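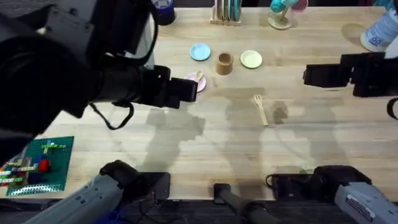
Cudel is the two-arm policy kit from Urville, and it exists to test one stubborn idea: that a robot learns table setting faster if you stop tidying up for it. Most training sets are shot on a table that looks like a furniture catalog. Ours have tape, a bottle and a half-explored Lego project sharing the wood with the plates and the fork, and the policy is left to work out which of these people eat from.

We call the method Kudo. Each arm gets its own small model, and a third one, Clelau, decides who goes next. Clelau is 8 MB and behaves like a wedding planner. Training used some 4,000 recorded attempts, failures included, of which there was no shortage.

On tables it had never met, the cluttered-data policy finished 70 of 114 trials. The catalog-table version did worse and was more confident about it. 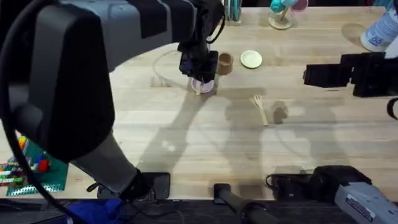

Can I train Kudo on my own recordings?
Any two-arm set with joint positions and one fixed camera view will load. Mixed lighting is fine. Please leave the bad attempts in, as Clelau learns its manners from them.

Weights, training scripts and the trial log ship with the kit. Arms and cutlery sold separately. Page updated 2026-02-16; next release planned for April.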